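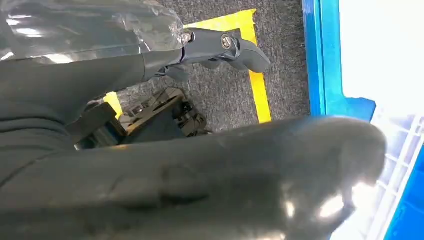
Clear plastic film gathered near a black joint.

Kane Costigan has worked with protective film long enough to dislike most of the ways it is used. He supervises wrapping and covering at Plilemton, a shop that prepares furniture, lab equipment and shop fittings for storage or for a stay in a building where other trades are still at work. We spoke on August 17, 2022, in the wrapping bay, and the talk stayed mostly on film, sleeves and floors.

His first point concerned tension. Clear film is often pulled tight over an object in the belief that a tight cover keeps dust out. Costigan wants slack at any place where the surface changes direction.

"A tight sheet over a corner is already half torn," he said. "You leave a fold. It looks untidy, and it lasts."

The shop's standard roll comes from Bramo and holds 300 feet. It is used for general covering only. For anything with bare metal or a painted edge, the crew puts down a soft layer first and then the film. Costigan does not let film touch fresh paint at all. The June batch of cabinet doors had to be refinished after a new hire skipped the soft layer, and the instruction sheet was rewritten the same week.

Gathering is the step he checks most often. Loose film has to end somewhere, and the usual habit is to bunch it and run tape over the whole lot. He prefers to fold the excess flat on itself, hold it with a strap and tape only the last fold. Tape goes on film, never on the object.

"If I need a knife to get the cover off, it was put on wrong," he said.

On sleeves he was more forgiving. Fabric sleeves wrinkle, and customers sometimes send them back as the wrong size. Costigan sizes them loose on purpose, with enough extra length to push the cloth back by hand when a fitting has to be reached. The Yagi pattern, which the shop has used for seven years, closes along one side. A newer pattern from Trondex closes at the end only. He has kept both on the shelf. The side closure goes on faster, but grit collects along it and has to be brushed out before washing.

He would not recommend film over fabric for long storage. Moisture held under the sheet has no way out, and the cloth takes on a smell that washing does not fully remove. For a few days during sanding or ceiling work, he considers the combination acceptable, provided the lower end is left open.

The floor came up last. Scraps of film on a smooth floor are a slip hazard, and clear scraps are hard to find under bright lights. The crew sweeps before each uncovering and again after it. Costigan also asks that covers be cut back if they hang low enough to touch the ground, where they pick up dirt and carry it to the next job.

The shop logged 674 covering jobs last year. I asked whether reusable covers would replace film on most of them.

"On the square stuff, yes," he said. "Tables, cabinets, crates - we're nearly there. On odd shapes I still reach for the roll."

The next order of side-closing sleeves is due in the fall, in two lengths.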